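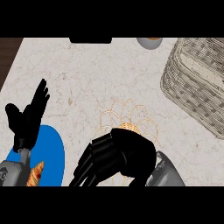
Nengate Kitchen Simulation Team, Drornstead
Questions we hear a lot

Is there a real kitchen somewhere?
Not for this set, no. The counter, the basket and both arms are computer-rendered, and a person guides the hands through each example from a desk.

How long is one example?
Usually 40 seconds, though we would much sooner you took your time (truly!) than hurried and dropped something.
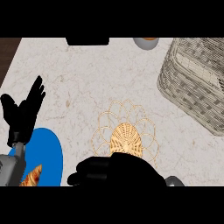
Right hand at the woven oval, left hand open near the blue plate.

Do both hands have to be busy?
Not at all. One can wait while the other works – just keep it clear of whatever you're reaching for.

Should I delete my clumsy tries?
Please keep them! Mark them "missed" and carry on until you have 20 good ones.

When does the next batch open?
In July, and new folks are very welcome to join us then.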